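Cosa open house, Watalura: fruit, logs and a long queue for tea

The notice promised "a morning of produce and sorting, with up to 50 kinds on display". I have been to enough of these to take the top number with a pinch of salt, and I paid my 4 at the door expecting one good table and a lot of leaflets. I got the leaflets first. The Cosa house, according to the longest of them, dates from 1921 and has taught people to sort and store fruit for most of the time since. It may well have done. The leaflet gives no source and spells Watalura two different ways.

The sorting table was at the back, past the stairs, with a checked cloth over it, patterned curtains on one side and a blue kettle standing by. The idea is simple enough. A handful of fruit and vegetable pieces, whole and cut, goes into a shallow red tray, and you are meant to learn something by handling them one at a time. There was a mandarin, a small green tomato, a piece of something green with a bumpy skin, and a dark, rough cylinder that I would not have put on a fruit table at all.

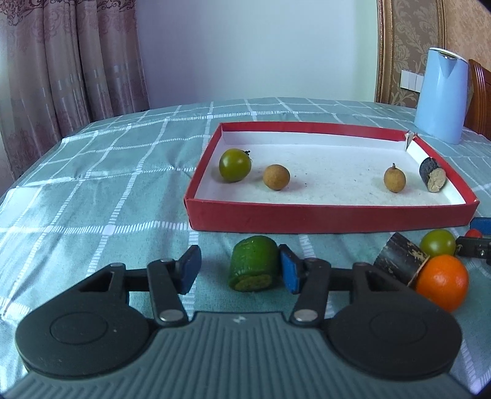
It teaches you to look at the cut face before the skin, came a voice from over my shoulder, and most people do it the wrong way round. I was not sure I agreed. With a cucumber, fine. With a mandarin you would have to ruin it first, and the leaflet says nothing about that.

The dark cylinder bothered me more. The printed sheet called it "seasoned stock from Derkach", a name I had to look up later and still can't place. Is it charcoal? A bit of branch? The outside is black and rough, but the end is pale tan and grainy with little cracks in it, and I went back and forth over it for longer than I care to admit. The sheet says the contrast in weight is "instructive". I would like to know what it instructs.
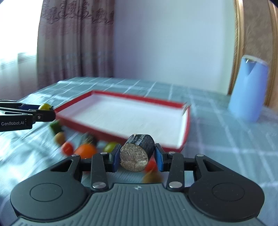 Dark outside, pale at the cut end: the piece listed as Derkach stock.

By eleven I had given up on the sheet and was simply looking at colour, where the table did rather better. A glossy red tomato against that blue-green check is a cheerful thing, and the orange next to it more so. The longans in the tray were small and dull beside them - I had to ask what they were. I still think a knife and a plate to taste from would have taught us more than all the handling.

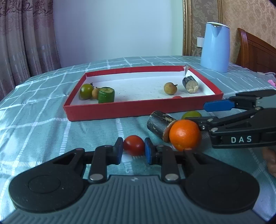 You can't taste everything at a thing like this, was the view from further down the queue, and at Datumberg they only let you look. Perhaps so. I have not been to Datumberg, and the fare alone would put me off.

The tea was weak and the talk before lunch ran long, mostly on entry 1382 in the Cosa register, a pear that has apparently not been grown there for years. If you are passing Watalura anyway, go early and head straight for the back. I would not make a special trip, and I would leave the leaflets where they are.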